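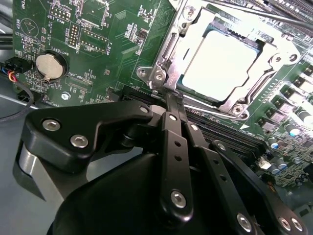 Can a robot arm swap processors in used servers yet, or is it still all sales talk?

Posted by Efua Sowah, 2020-01-05
Filed under: Workshop and repair > Tools and machinery

I run the strip-down bench at a small refurbishing firm in Camton. We take in old servers and workstations, pull the processor and memory, test what can be tested and either sell the board on or send it for scrap. Last month we did 859 boards, which is a normal month for us.

My manager went to a trade day and came back with a brochure from Heneck. They want to sell us an arm with a two-finger gripper and a camera, and the brochure says it can handle "everyday bench tasks including component exchange". There's a film as well. In the film it picks up a plastic block and puts it in a tray, then there's a cut, and then there's a computer with its lid off and music playing.

What I need to know is whether one of these can open a processor socket, take the chip out, put another one in and close it again, with the board still in the chassis. That means finding the lever, pushing it down and out from under its catch, lifting the frame, and getting the chip out without touching anything inside the socket. We don't get the same board twice running. Some have cables across the corner of the socket and some have been bent by whoever had them before.

He thinks it would pay for itself by June. I think I'd be standing next to it all day. Has anyone here used one for this sort of work, and I do mean used, as opposed to watched?

Bożena Zalewska wrote:

We had one on trial, not from Heneck but the same kind of thing. I'll tell you how it went and you can make up your own mind.

Levers first, as you asked. A retention lever is springy. You press down, you feel it give, you ease it sideways and then you let it come up under control, because it wants to fly. A person does all that with a thumb and doesn't think about it. The arm we had could follow a path very nicely but had a poor idea of how hard it was pushing. If the board sat a hair higher than it expected, it either missed the lever or leaned on it. The supplier's engineer spent most of his visit setting the position for one model of board, and it did then open that socket. He was pleased. I put a different board in and it went for the heatsink screw.

Then there's glare. The top of a processor is shiny metal and under bench lights it can come out as a plain white square on the camera, with no markings to read and no corner triangle to line up by. We moved the lights, and that helped with the chip and made the memory slots harder to see. I expect better lighting would sort it, but that's more money and it wasn't in the quote.

Room is the other thing. Grippers are bulky. Ours had plates and links and screw heads sticking out all over, and with the tips at the socket the rest of it was hanging over the memory slots. Take the memory out first, and the cooler (you'd do that anyway), and tie back every cable near the socket. Well, by then a person has done most of the job.

Putting a chip in I would not let it try on anything you want to sell. With the sort of socket that has its pins in the board, one slip and the board is worth nothing. We practised on scrap and we made more scrap.

What it did do well was lift finished boards from the bench into a rack. Dull job, same movement every time, and it never complained. We didn't keep it, as we already had a trolley.

Ask the seller to do these on your bench, with your boards, while you hold the stopwatch:
Open and close a socket on a board they haven't seen before.
Do it again with the chassis turned a little.
Do it with a cable left in the way, and see whether it stops or carries on.
Let you pick the board.

If they say they'll need a week to prepare, you've had your answer.

Valentin Chiriac wrote:

robots have been building computers in factories for years so I don't see the problem?? they place parts much smaller than a processor and hundreds of times faster than you or me. get the arm and learn to program it, the jobs are going that way whether people like it or not. my cousin has an Emex one for labelling jars and it does 60 a go no bother

Renata Kaczorowski wrote:

Valentin, the machines that place parts in a factory are given a bare flat board, held in rails, exactly where it's supposed to be, with the parts fed in on a tape. A used server arrives with dust in it, a standoff missing and the fan lead wrapped round something. Jars are also all the same jar.

Efua, I mostly agree with Bożena, though I'm a bit less gloomy about it. I look after the equipment at Leung, where we do board repair, and I've sat through a good few of these demonstrations. There are research groups getting arms to do fiddly things by having a person guide the arm through the job many times over and letting the software learn from that. I've seen some of it and parts of it are good. I've also asked each time how often it works on a board from a different maker, and the replies get a lot longer and vaguer at that point. So I'd say it's being worked on and I wouldn't buy it this year.

Where I'd push your manager is the sums. Time yourself properly. I timed one of our people and a plain swap, cooler already off, took her 2 minutes with the paste cleaned up. The arm I saw took 11 for the lever and the frame alone, and a man stood by with his hand near the stop button throughout. Nobody had put his wages on the slide.

A few things to get in writing if it goes any further. Who pays for a damaged socket during the trial. Whether the price covers a new fixture each time you get a new type of chassis. What it does about static, as one salesman I asked had to ring somebody. Whether it can be stopped partway with the lever half up and be moved off safely by hand, which ours could not.

If he's set on spending the money, a decent tilting board holder and a second lamp on an arm would do more for your bench. So would a vacuum pen, if you haven't got one, for lifting chips straight up.

Efua Sowah replied:

Thank you, both of you. And Valentin, I'll pass on the jars. I've sent Heneck Bożena's list and asked them to bring the arm to us. They've offered a video call.

Bożena Zalewska replied:

Say yes, and ask them to leave the camera running between takes.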